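### 3.2 Settling-in period and family contact

The Joststead center takes children from the age of three, and in the year of our study it had 27 children in two groups. All families were offered a settling-in period of 4 weeks. In the first week a parent stayed in the room for the whole morning, and later the parent left for longer and longer times. The teachers wrote a short note at each separation - who brought the child, how long the crying lasted, and which adult the child went to first.

We collected 2723 notes in total, including those written after the settling-in period was over. The notes were coded by Bo-ram Gil and by a second coder who did not know the families. When the two coders disagreed, the note was discussed with the teacher who had written it.
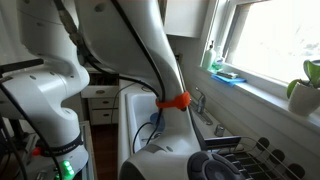
**Figure 2.**

Of the families, 18 used the full settling-in period. The others shortened it, mostly for reasons of work. In the notes of these shorter cases the grandparents appear more often, and the teachers also describe more phone calls during the morning. We do not think that a shorter period is harmful by itself. Two parents told us in the interview in March that a long goodbye was harder for them than for the child.

A similar pattern was described by the teachers in Flukness, where the groups are mixed in age. There, an older child was often asked to meet the new child at the door. We return to this practice in Section 4.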